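## About Limstead Hall Hire

Natanael Dantas and Nele Van Hecke opened Limstead in September, in the old Willems shoe store, after nine months of painting and rewiring. We hire out three rooms for meetings, classes and family parties.

The largest room seats 21 at tables. Bookings are by the half day, and Saturday fills first, so call early if you need one. Parking is behind the building, off the laneway. 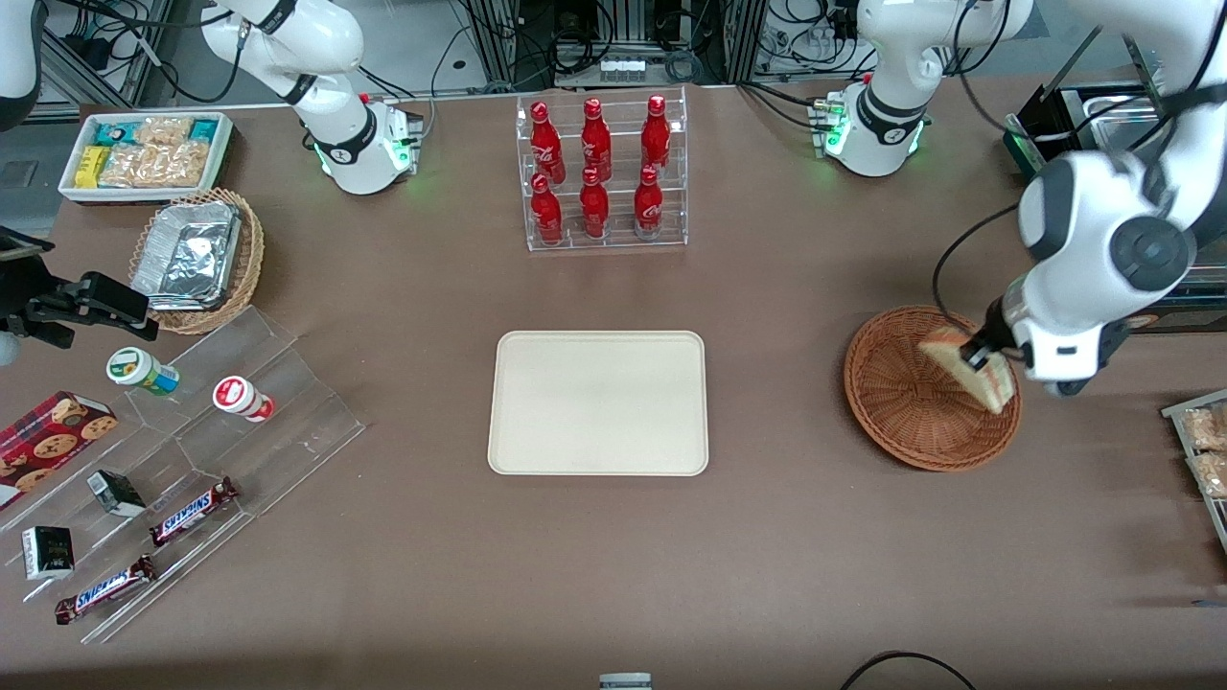

Catering is up to you. Bring your own food or order through us when you book, and tell us about allergies at that point. For smaller groups we keep it simple, with packaged snacks in a bin and bottles of Coca-Cola on a clear rack. Tea and coffee are included in the hire of every room.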